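Leave the Lid Up When You Shop for a Toilet

I have bought toilets for the same house twice in my life, and I got it wrong the first time. The bowl was too low, the seat pinched, and the tank sat so close to the wall that a hand would not fit behind it with a rag. I picked it from a small photo and a price. It flushed fine. For as long as we had it, I disliked it every morning.

My opinion, after doing it properly the second time, is that a toilet should be chosen standing over it with the lid up, in a room with other toilets, and with the things you plan to keep beside it. People will try on four pairs of shoes and then order the one fixture in the house that everybody uses every day from a drawing of its outline.

The drawing is not useless. It gives you the distance from the wall to the drain, and if you get that wrong nothing else matters. But it shows the toilet from the side, and you will hardly ever look at it from the side. You look at it from on top, usually half awake. From there you see the hinges, the shape of the opening, how much flat ledge there is behind the seat to collect dust, and how far the rim sticks out toward your shins.

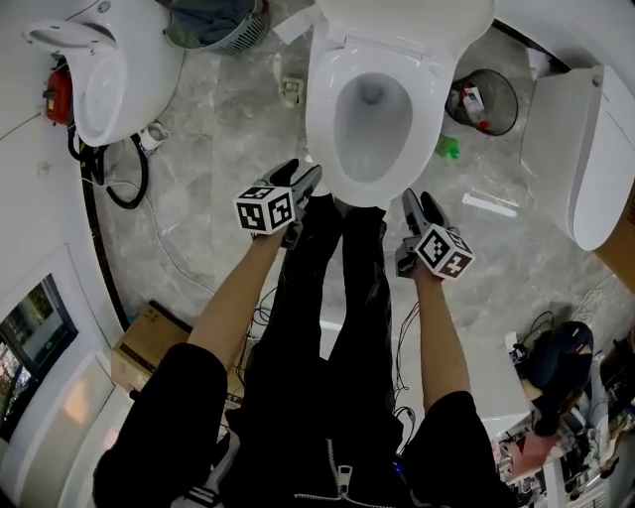

Lid up, seen from where you stand, with a wastebasket to the right.

The wastebasket matters more than it gets credit for. A builder's plan will show a bathroom with a toilet and a sink and nothing else. Real bathrooms have a basket, a brush, a bottle of cleaner, a tube of something, spare paper, and often a towel that has come off its hook. All of it ends up on the floor within reach of the seat. If you leave no room for it, it goes behind the tank, where you will have to kneel to get it back.

When we replaced ours I wrote down everything that lived on the floor of the old bathroom. Then I drew the outline of the new toilet on the garage floor with chalk and put the things around it. The first model I liked, a wide one from Vultow, left no place for the basket at all except in front of the door. I would never have caught that from the measurements, although the measurements were right there on the sheet.

The second model was a Culari, narrower, with a slightly higher seat. It cost 80 dollars more. I paid it and have not thought about the money again.

Now for floors, because people pick them separately and they should not. A gray tile with white veining hides hair and lint pretty well and hides water badly. Plain white does the opposite. Small mosaic has so much grout that you are really choosing a grout. Whatever you like, put the sample flat on the ground next to the base of a toilet and look down at it. Tile held upright at a counter looks like a different product. I have friends who carried home boxes of a pattern they loved at eye level and then found it busy under their feet.
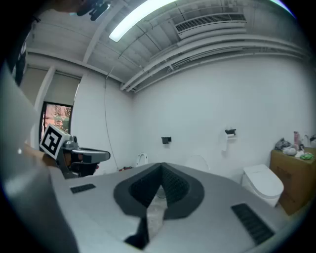

Light is the next thing I would argue about. Most home bathrooms are lit from above the mirror, and the toilet gets whatever is left over. Stores and workrooms are lit from overhead. You get a long fluorescent fixture up among the white pipes on a white ceiling, and under that kind of light white fixtures look very clean and very white. At home the same toilet may look cream or slightly blue. I don't think this can be fixed by asking the salesperson. Take a white plate from your kitchen, one you know well, and set it next to the toilet you like. If the two look alike in the store they will look fairly close at home.

I know that sounds fussy. But there are many whites, and a toilet that is a little yellow beside a sink that is a little gray will bother some people for years. It bothers me. My spouse says it has never once crossed a reasonable mind, and we have agreed to leave it there.

Height is where I have the strongest feelings. The taller bowls are sold as being for older people, and plenty of younger buyers pass them by for that reason. I think this is a mistake. A standard chair is a comfortable height for most adults, and a low bowl is well below it. Children can use a step. The step is cheap and they outgrow it. If you are buying one toilet for a house and expect to stay there, sit on both heights with your shoes off before you decide. Showroom toilets are there to be sat on with the lid down or up, and you don't need to ask.
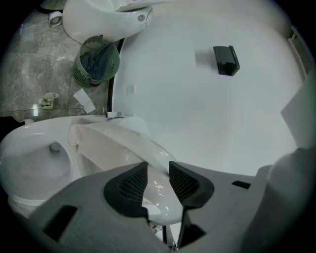

Then comes the wall, which most people get to last. By the time they think about a paper holder or a towel rail, the toilet is in and the holder goes wherever there is a stud. Ours used to be behind the right shoulder, so you had to twist around to reach it. The right place is a little ahead of the front of the bowl and low enough that your elbow stays bent. Sit down, reach out without looking, and have someone mark the wall where your hand lands. It takes a minute. Do it before the wall is painted.

Towel rails need more distance than you would guess. A towel that hangs over a toilet will fall into a toilet. I say this from experience, and it was a good towel.

I should be fair to the other side. Some people live a long way from any store with toilets on the floor. Ours is in Cuesta, a long drive for us, and I can see why someone with one bathroom and a cracked bowl would order the first thing that can arrive by tomorrow. If that is your situation, order it, and check the drain distance twice. Bowls differ less than they used to, and a plain one from a known maker will probably serve you fine.

But if you have a week, use it. Bring a tape measure, your list of what sits on the floor, and the white plate. Put the lids up and stand over each one. Ask whether the seat comes off for cleaning and then try taking it off yourself. Ours has two clips underneath, and I still need both hands for the left one.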